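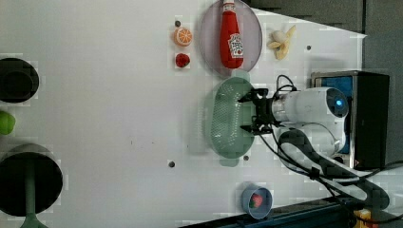 **Food Rheology and Texture, Unit 4: Yield stress and shear thinning**
Handout to accompany lectures 7 and 8. Module leader: Beathag Purves. Read with chapter 3 of the course notes.

## 4.1 Scope

This unit covers fluids whose viscosity depends on the rate at which they are sheared. Time-dependent behaviour (thixotropy) is introduced in 4.5 and treated fully in Unit 6. Temperature is taken as constant throughout.

## 4.2 Definitions

**Shear stress** (τ) is the force per unit area acting parallel to a surface, in pascals.

**Shear rate** (γ̇) is the velocity gradient across the sheared layer, in reciprocal seconds.

**Apparent viscosity** (η) is the ratio τ/γ̇ at a stated shear rate. For a Newtonian fluid it is a constant. For every other fluid, a viscosity quoted without its shear rate is of no use, and will receive no marks in the examination.

**Yield stress** (τ₀) is the stress below which a material does not flow on the time scale of the observation. Whether a true yield stress exists is disputed. For the purposes of this module it is an engineering quantity, obtained by a stated method.

## 4.3 Models

Three models are used in this module.

| Model | Equation | Parameters |
|---|---|---|
| Power law | τ = K γ̇ⁿ | K, n |
| Bingham | τ = τ₀ + μ γ̇ | τ₀, μ |
| Herschel–Bulkley | τ = τ₀ + K γ̇ⁿ | τ₀, K, n |

K is the consistency coefficient and n the flow index. When n < 1 the fluid is shear thinning; when n > 1 it is shear thickening. Note that the units of K depend on n. Values of K for two products can be compared directly only if the values of n are equal.

The power law fails at both ends of the range. At very low shear rates it predicts a viscosity that rises without limit, and at very high shear rates one that falls to zero. Parameters should be quoted with the range over which they were fitted.

## 4.4 Tomato ketchup

Ketchup is a suspension of cell fragments and insoluble fibre in a serum of water, sugars, acid, salt and dissolved pectin. The fragments form a weak network, and this network is the source of the yield stress. Particle size, solids content and the state of the pectin all affect the result. 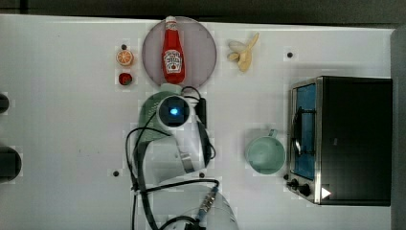 *Fig. 4.1. Ketchup in a squeeze bottle, lying on a round plate.*

In a glass bottle, the driving stress is supplied by gravity and by whatever the user adds by shaking or striking. In a squeeze bottle it is supplied by pressure on the wall. For steady flow of a yield stress fluid through a round opening of radius R and length L, the wall stress is

τ_w = ΔP R / 2L

and flow begins only when τ_w > τ₀. Material nearer the axis than r = R τ₀/τ_w is not sheared and moves as a plug. The short nozzle of a real bottle adds an entry loss, which is ignored here.

**Worked case.** A sample has τ₀ = 44 Pa. The nozzle has R = 2 mm and L = 10 mm. The pressure difference at which flow begins is

ΔP = 2Lτ₀/R = 2 × 0.010 × 44 / 0.002 = 440 Pa

If the pressure difference is raised to 2,000 Pa, then τ_w = 200 Pa and the plug radius is 0.44 mm.

## 4.5 Sources of error

- **Wall slip.** A thin layer of serum forms at a smooth surface and the bulk slides over it. The measured stress is too low. Use the vane or the roughened plates.
- **Loading history.** Filling the cup breaks part of the network. Rest times must be the same for all samples and must be recorded.
- **Extrapolation.** A yield stress found by extending a flow curve to zero shear rate depends on the model chosen. Bingham fits to shear thinning data usually give the higher value.

## 4.6 Practical

The practical is held in the Cruickshank laboratory in May. Fergus Nisbet will demonstrate the vane method – attendance at the demonstration is required before using the rheometer.

## 4.7 Problems

1. A sauce has τ₀ = 63 Pa. Using the nozzle in 4.4, find the pressure difference at which flow begins.
2. For the same sauce, find the plug radius when τ_w = 115 Pa.
3. Sketch τ against γ̇ for the three models on one set of axes. Mark τ₀ where it applies.

Written answers go to Wiesława Czarnecka by 4 pm on the day of the practical.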